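Cendus Study Centre
Preparing and Presenting Small Objects: Handout for Practical Session 8
Issued 3 May 2018

1. Purpose of the session

Session 8 deals with the setting out of small household and play objects on a plain table. It follows the March sessions on sorting and labelling, and students are expected to have read the notes for those sessions beforehand. Practical work is done in the Louro room, in pairs, and lasts 30 minutes. The written record is completed afterwards and counts towards the coursework mark.

2. The table and its surface

A plain pale surface is used throughout. Patterned cloths, trays with raised edges and printed mats are not permitted for this exercise, as they make outlines harder to judge and draw the eye away from the object being studied. The table should be wiped before the first object is set down and again between objects. Bags, cups and papers are kept on the side bench.

Students should look at the whole surface before placing anything. An object set near a corner is read differently from one set in the middle: there is more open space on one side of it, and a person seated opposite may have to lean to reach it. Both placements are of use, but the choice must be deliberate and must be entered in the record.

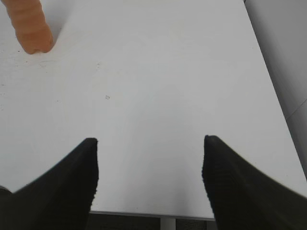
Figure 1. Orange carrot-shaped object placed near a corner of a white table.

3. Describing by shape and colour

The first entry for any object gives its colour and its general shape, in that order, before any attempt is made to name it. "Orange, carrot-shaped" is an acceptable first entry. "Toy carrot" is a second entry and should be made only after the object has been handled. Students in earlier years have tended to run the two together, and marks have been lost in consequence.

Colour words should be kept simple. Where a colour lies between two common names, both may be given with a hyphen, as in "red-orange". Surface finish is entered separately as matte, slightly glossy or glossy.

4. Round and flat objects

Lids, caps, counters and discs cause more difficulty than any other group in the Oton list. Seen from straight on, they show a circle and very little else, and their depth has to be judged from small changes of tone near the rim. A lighter band on one side and a darker edge on the other will often be the only sign of thickness. The correct first entry is "round" or "circular"; the words "lid" and "cap" are held back until the underside has been examined.

Round objects should be set down flat with clear space on every side. A central position is preferred for this group – the outline is then easily compared with the others in the set.

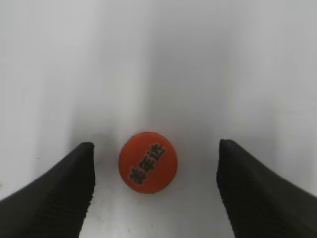

5. Completing the record

Each pair fills in one Tukport sheet for each object, using black ink. The sheet has spaces for the following:

Catalogue number (for example, 2,717)
Position on the table
Colour
General shape
Surface finish
Name, if known
Remarks

The remarks space may be left blank. Corrections are made with a single line through the error and the initials of both students. Sheets with correction fluid will be returned.

6. Before leaving the room

Objects go back into the drawer from which they were taken, with the labels facing forward. Completed sheets are placed in the tray beside the door. Reading for the next session is chapter 9 of the course book, omitting the section on textiles.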